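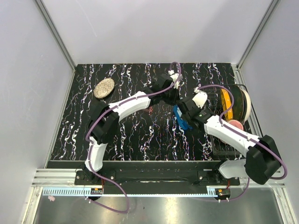 Sherif Filali thinks a table should be cleared every night, down to the bare top, and he has told Isamu Sugiyama so more than once. Sugiyama doesn't agree. Wire rack stays out, he says. Always.

We got 20 minutes on the phone, him eating lunch. Subject was small stuff and where it goes. He sorts out kitchens and workrooms for people in Parkent, has done 127 of them, and wrote a short guide in April that got passed around more than he expected.

"People buy the storage first," he said. "Big mistake. Sixty bucks on bins and then the bins are the mess."

So what first? Tabletop. Pick the things you touch every day, leave them where your hand goes. Tall containers in the rack so they dont get knocked over. Lids on edge, behind. "Flat lids make a pile. A pile is where you lose an afternoon."

And round things, he has a whole theory on round things. They roll, they wander, they end up on the floor. A disc of cork is fine, lies flat, leave it. Anything ball-shaped wants a wall or a basket next to it.

Patterned tops? I asked becuase mine is plain white and shows everything. He likes wavy lines, streaks, a bit of pink or blue. "Hides crumbs. Also hides the screw you dropped, so, you know. Pick one."

Filali, reached later by email, sent one line: bare table, every night, ten minutes. Sugiyama laughed at that. He tried it for a week at the Brikudley place and spent every morning putting things back.

Next up is a shared kitchen on the Posevmont side, four households, one drawer for lids. He wants the drawer gone. They want to keep it. He's going back Thursday with a rack.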